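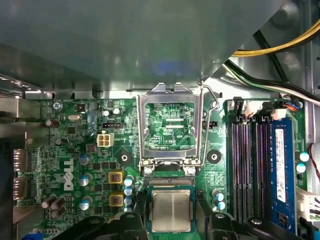
The Perrin Goes In

December
By the night desk, Griltville

I'd rented the Skunmont kit for 2 nights, arm and gripper and all, and I was already in love with it! The old Dell lay open on the bench, the lever up, and the Perrin (that's what Skunmont calls the arm) was bringing the processor to the socket so gently that I forgot my soup.

"It's slower than you," said my sister.

"I bend pins," I said.
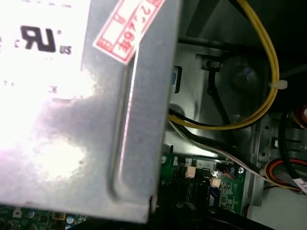

Power supply and wiring, the old Dell.

She leaned in and started rooting for it too, I could tell. She'd stopped looking at her phone.

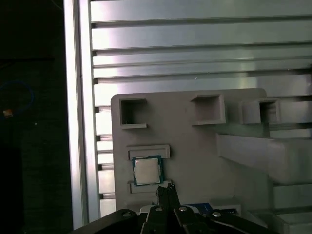
The practice set was the part I'd talked about all week. You get to rehearse before you touch anything you'd miss, and I rehearsed like mad, well past midnight. On the gray plate a chip leaned between its two ledges, silver with a thin green rim, and the black fingertips waited just under it. I held my breath every single time.

"Again," said my sister, who had work at six.

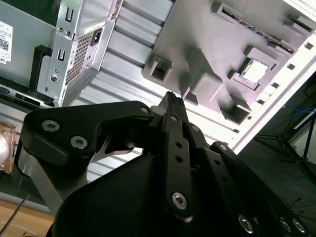 The Perrin at the gray practice board.

So we went again. By then she had the Tarano catalog open on her knees and was asking what a third night would cost.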